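Home | Kitchen | Workshop | Laundry

Lumanlan Tips: white tabletops

Crumbs first, dry cloth. Then warm water, drop of dish soap, wring it out well. Wipe toward you. Edges last, thats where the grime sits. Coffee rings: baking soda paste, 4 minutes, no scrubing. Teal curtain behind ours gets a shake before the table gets wiped, never after.

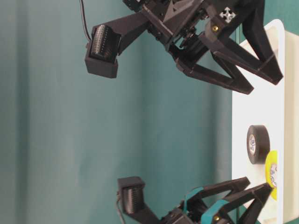
Mackenzie Lapointe: baking soda dulled my glossy top, try it on the underside first. Plain soap did fine on the tea stains.

Contact | © Lumanlan | Back to top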